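Hidon hand-held gripper, pair

Article group: Data collection equipment
Manufacturer: Usent, Braltport
Page updated: 03/10/2026

Hidon is a gripper which a person holds in the hand to show a task to a robot. The robot is not needed during the recording. The same fingers can be mounted later on the robot arm, so what the camera sees in the recording is close to what it will see when the robot works alone.

We sell Hidon as a pair, left and right, because most of our customers record tasks with two hands. It is possible to order one single unit, but please write to us first, as the calibration is done for the pair.

What is in the delivery

Two grippers, calibrated together
Two wide-angle camera modules
Two marker boxes with square printed marker
Four spare finger pads
Charger and two cables
Calibration sheet with the serial numbers of your pair

Technical data

Weight of one unit, with battery: 728 g
Opening of fingers: read continuously, saved together with the video
Position: calculated from the camera and from the marker
Housing: printed plastic
Recording: to internal memory, copied by cable after the session

How the method was tested

The method behind Hidon was developed by Saimi Heiskanen and the group at Karppinen, and we have followed their work from the beginning. The question was simple to ask: how many demonstrations of handling fabric does a policy need, and does it help if they come from many different persons?

The group collected 1,170 demonstrations in which cloth was picked up from a seat, a table or the floor and then folded once. Half of the material was made by two trained operators. The other half was made by people who got only a short instruction and used the grippers the first time that same morning. Two policies were trained, one from each half, and a third one from everything together.

The third policy folded the cloth correctly in 77 percent of the trials on the robot. The policy from trained operators was clearly better than the one from beginners as long as the cloth was lying in the places it knew. When the cloth was moved to a new place, the difference between them became very small. Saimi's own explanation is that beginners approach the cloth from more directions and also make corrections, and the policy learns something from these corrections. She does not consider this as proven. The test should be repeated with other materials, and towels are planned for October.

Limits you should know before ordering

The position is lost if the camera looks at an empty white wall for longer than a few seconds. Record in a room with furniture in it. If several people record in the same room, each pair must have its own marker numbers, otherwise the files can be mixed up. We print the numbers on request.

Thin fabric can slip between the pads. The soft pads (article sold separately) are better for this, but they wear out faster: we recommend to change them after around 3,000 closings.

The grip force is not measured. We are asked for this often. A version with a force sensor is in work, and we cannot give a date for it yet.

Using the pair in a room with others

Start both units before you take them up, and show each one the marker on the other for a moment. After this you can walk freely. Operators find their own distance quite quickly, but in the first session it is good to speak aloud before you turn around with the grippers. 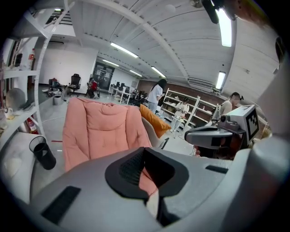
At the end of the session, put both units on the table with the fingers closed and stop the recording on the left one first. The right unit then closes its file by itself. For prices, rental and spare pads please contact Usent in Braltport and tell us which robot arm you have.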